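Practical Robotics, handout for session 4
Tutor: Mekdes Demissie
Group projects: Torine and Robles

Please read this page before you come to the lab. Both groups work on the sandwich task, and the report is due on 2nd August. 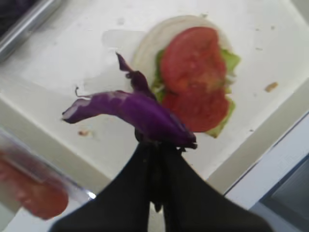
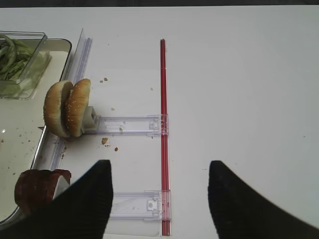 Grasping soft food is harder than grasping a block, because a leaf does not keep one shape. In your report you must write where the fingers close on the piece and how much of it stays free on each side. The strip of purple cabbage is a good case to discuss: it is held at its base, and a long thin arm of it goes out to the left, so the centre of the piece is not the place where we want it over the tomato. The bun standing on its edge asks for another approach, and you should draw the finger opening you would choose for it.

Each group may use at most 3000 trials in the log. In February the Robles group used 2127, and this was enough for a fair comparison. Save your log in Podport with the group name first. Crumbs on the table must be noted too, as they can disturb the segmentation.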